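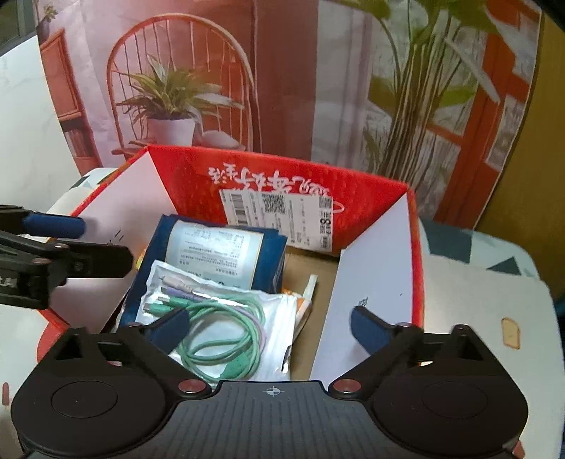 Red carton, open, dark blue package still in it. Label on the back flap.

April, 9:40 am

Packing bench, continuing from yesterday. Plan was to finish the return cartons before lunch and get on with the insert drawings. Didn't get to the drawings.

Reused cartons first. Kamil wants to know if we can ship samples to Traltthorpe in whatever boxes come in, or if we have to keep buying plain ones. My feeling is yes for the small stuff, no for anything over 3 kg. Writing down why before I forget.

The red printed ones are decent. White inner flaps stay pretty square, fold back without cracking. Problem is the old labels. Carrier scans whatever it sees first. Last month one of ours went back to the original sender, took 16 days to get it home and Brittany was on the phone for most of an afternoon. So from now on: old label comes off or gets covered completely, barcode AND the square code. A line of black marker through the barcode is not enough, tried it with the handheld, still read fine through marker on two out of three.

Peeling vs covering. Peeling a label off printed board takes the ink and a layer of paper with it, leaves a fuzzy patch and new label doesn't want to stick there. Warm air first helps (low setting, keep it moving). Covering is quicker. Plain white label over the top, then new one on a differnt face so there's no confusion. Going with covering unless somebody objects.

10:30

Orientation. Lost time on this again. If you stand on the wrong side of the box the printing on the back flap is upside down to you and you end up packing from the back. Doesn't matter for the goods, matters for the packing list, which then sits under everything at the other end. Put tape on the bench, a strip where the front edge goes. Alina already moved it once, please leave it!!

Soft packages. These lean. Put one in flat, add something next to it, next time you look it's up against the wall. Bare floor in the middle of a carton means stuff will travel. Filler goes in the gap between items first and only then at the walls, we've been doing it the other way round. Crumpled kraft, two sheets, pushed down with the fist. Not the air pillows, the Hudec ones go flat by themselves in the cupboard, threw away half a roll.

Drop check, corner then long edge, waist height, onto the concrete:
- no filler: contents all at one end
- filler at walls only: better, still shifted
- filler in the gap: hardly moved
One carton each so not exactly science. Repeat with more when Apolline is back with the good scale.

Inner flaps: fold the short ones in first, and check nothing is standing above the fold line. If the flap slants when you let go of it leave it alone, forcing it past square is what splits the crease.

11:50

Tape count for the order: 10 rolls of the wide brown left. Kraft is fine. White cover labels low, 109 on the last sheet pack, Tatiana is adding them to the Kinivine order with the blades.

To do
- ask Arevik if they mind recieving in printed cartons, some customers do
- cover label size, the current one leaves a strip of the old barcode showing on the big labels
- fix the short leg on the bench
- insert drawings (again)

Kamil came by, ok with reused cartons under 3 kg as long as the cover label thing is written up on the wall. Will do it after lunch. Marker is dry, need a new one from upstairs.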